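## Review: Plunik Results Desk, regional assembly edition

The Plunik Results Desk is a subscription tool for following elections as they are counted. It gathers returns published by electoral authorities, places them in a common format, and allows a newsroom or research office to export tables, seat charts and maps. Our elections unit used it in February to cover the vote for the regional assembly of Nurnach, in which 178 seats were contested under a mixed system of party lists and single-member districts.

Setup was completed in one morning. The administrator account, held by Divina Enriquez, was used to load the candidate register and to assign access rights to the editorial staff. The register contained 2,769 names. The import tool accepted all but 92 of them on the first attempt, and the rejected entries were listed in a separate file with the line number and the nature of the error. Most involved accented characters or candidates who had registered under two surnames.

On election night the first returns appeared at 9:40 p.m. The service covered 2,093 polling stations, and each new return carried the time of publication and the name of the reporting district. Corrections issued by the authority replaced the earlier figures, with the old values kept in a history panel. This feature proved useful in Kotden, where two list totals were revised before midnight. 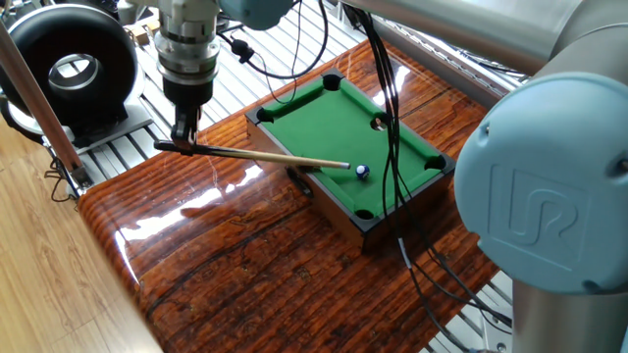
The seat calculator deserves separate comment. It supports several common methods of allocation and shows the remainder at each step, so that an editor can check the result by hand. Independent candidates are less well served. The program places them in a single gray block on the chart, whatever their declared support, and individual labels must be added one at a time. In an assembly where independents may decide who governs, this is a serious weakness.

Maps are clear and print well in black and white. The district of Czarnecka, whose borders were redrawn before the vote, was displayed with its former outline until we supplied a new boundary file. The support office replied within the hour and provided correct instructions, although the manual does not mention the procedure.

Export to spreadsheet worked without fault. Export to slides did not – long party names ran over the edge of the chart and had to be shortened by hand.

The Results Desk is recommended for offices that cover list-based elections and have at least one staff member available to prepare the data in advance. Offices that report mainly on independent candidates should request a trial account before subscribing.

**Rating:** four out of five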